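Category: Hearing Services > Clinic Practice and Appointments

Thread: Repeat hearing tests before a change of aid

Kosberg_Audiology wrote:
Members are invited to comment on the draft guidance for repeat testing. At present our Kosberg clinic asks every patient to attend a full hearing test before a replacement aid is fitted, whatever the date of the last one. Of 179 replacement fittings in the last period, 124 were booked with a fresh test. The remainder relied on results already held. 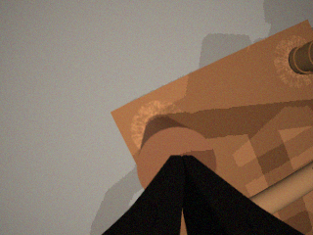
Orange-brown board on a pale grey surface.

The question is whether a test less than a year old should be accepted. Comments are requested by Friday.

h.moser wrote:
I would support accepting recent results, provided that the patient reports no change and the ears have been examined on the day. A full test takes up an appointment that a new patient could have used.
Hannelore Moser, Bühler Hearing Centre

Stodesex_Clinics wrote:
With respect, we cannot agree. Patients often do not notice a gradual loss, and their own report is a poor basis for setting an aid. Stodesex moved to a fresh test in all cases last November and does not intend to go back.
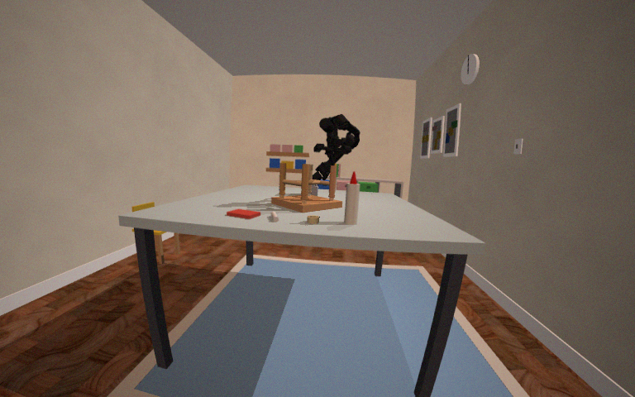

We would also point out that results sent from another clinic do not always state which ear was masked, or whether masking was used at all. Staff then have to telephone for the missing details.

h.moser wrote:
That is a fair point about outside results, and I should have limited my comment to tests carried out at the same clinic. I remain of the view that a full repeat is excessive for those. A short check at 2 pitches in each ear would show whether more is needed.

ziminora_desk wrote:
The Ziminora branch has used a short check of that kind. It is workable, but the wording of the appointment letter matters. 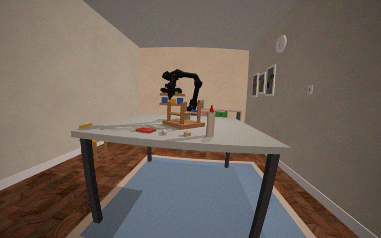
Patients who were told to expect a "test" were displeased to receive only a check, and 2 of them made written complaints. We now call it a review.

Stodesex_Clinics wrote:
Our objection stands as regards the draft. We would accept a review where the aid is replaced like for like.

Kosberg_Audiology wrote:
Noted. Like-for-like replacements will be dealt with in a separate paragraph and the revised draft posted in this thread.

Related threads
Ear wax removal before fitting: who books it?
Wording of recall letters
Loan aids during repair
Home visits and background noise

This site uses cookies to keep you signed in. By continuing to browse you accept their use.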